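4. Setting up your Skarnum for a live show

Okay, you've unpacked the recorder and charged it, so let's get it ready for an actual gig. I've taped 51 shows on one of these (mostly rockabilly and country nights, plus one very loud polka wedding) and I still go through these steps every single time.

1. Get to the venue before sound check. I try to be in the door by 4 p.m. Ask the person at the mixing desk for a stereo feed, and ask nicely!

2. Plug the desk feed into inputs 1 and 2 with the Muli cable from the box. Push until it clicks. If it doesn't click, it isn't in, and you'll get a hum that no amount of editing will take out.

3. Put your two room mics on the tall stand and run them to inputs 3 and 4. At the Brakdale, my home club, I like them a little behind the desk and well above head height.

4. Press and hold LEVEL for 2 seconds. All four meters should wake up. Have the drummer hit the snare as hard as they plan to hit it tonight, then turn each input down until the peaks stay out of the red.

Note: Drummers always play harder at the show. Turn everything down one more notch after sound check. I learned this from a set where the first song was basically one long crunch.

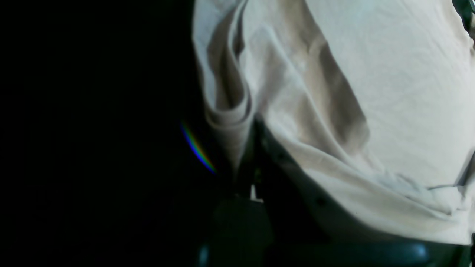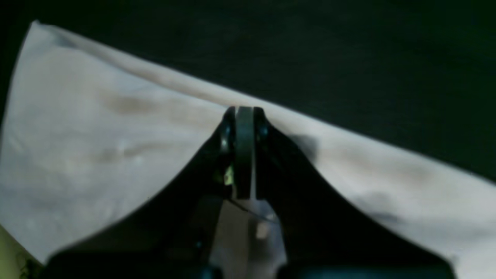 5. Set the file type to WAV. MP3 is fine for band practice, but if there's any chance the night ends up on vinyl, you want the full-size file. The pressing plant will ask for it anyway.

6. Put in a fresh card and choose FORMAT from the menu.

Caution: FORMAT wipes the whole card, and there's no undo. Copy last night's show off first. Yes, even if you're tired.

7. Slide the HOLD switch over once you're recording. The red light stays on and the buttons stop responding, so a stray elbow can't end your take halfway through the encore.

Now, about battery life. A full charge gets me through 6 hours with the screen dimmed, which covers two openers and a headliner with room to spare. With the mics drawing phantom power it's a good bit less, so use the wall adapter if there's an outlet you can reach without running a cord across the dance floor.

If the meters move but your headphones are silent, check the little MONITOR dial on the left side before you panic. Tatu Magesa, who wrote the menu software, put a mute at the very bottom of that dial and it's easy to roll into it by accident. (I've done it in front of a full room of 1,450 people. Great night otherwise!)

Once you've got a clean test recording, play back a minute of it and go on to section 5, where we'll split the set into songs.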